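4.2 Comparison of finger shapes on thin cotton

We compared two finger sets, Jullby (straight) and Vellow (angled tip), on the same pair of arms. The controller was Pirker in both cases. In total we made 396 grasps at the hem of a T-shirt.

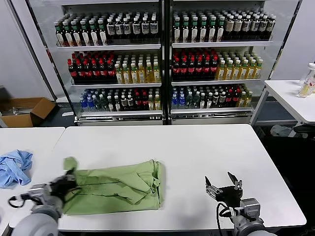

The grip force was kept constant, so that only the finger shape was different. A grasp was counted as lost when the cloth left one finger before the fold was finished.
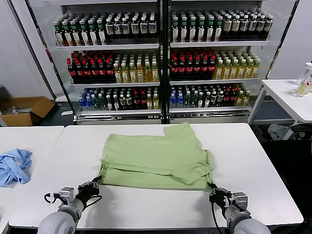
Figure 6. Both grippers holding the lower corners of the partly folded T-shirt.

With Jullby we lost 37 grasps, mostly at the double layer of the seam.

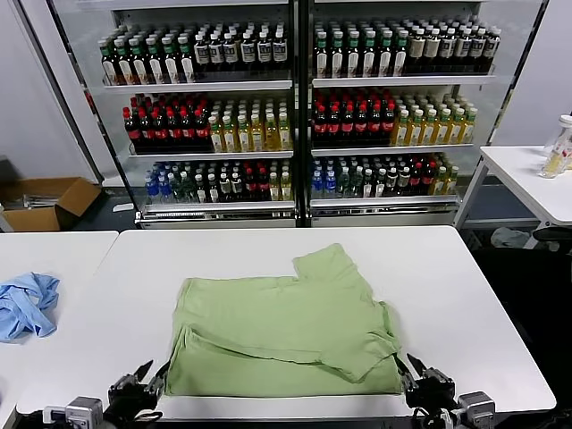

Why was the force not adapted to the number of layers?
The wrist sensor is too noisy at low force, and we could not separate one layer from two.

Vellow lost fewer grasps, but it needed a slower approach to the table.

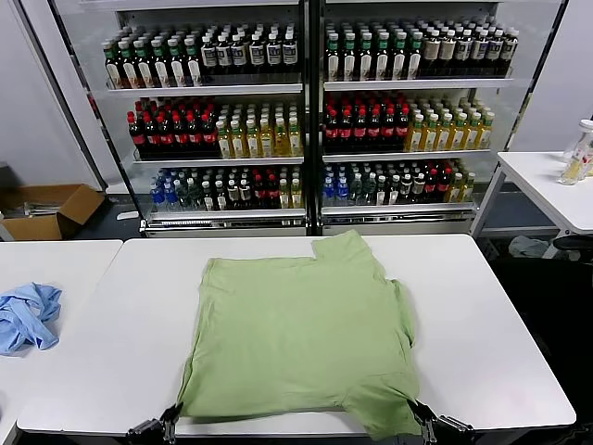 Odair Frota remarked that the slower approach alone could explain part of the difference, and he proposed to repeat the Jullby trials at the same speed.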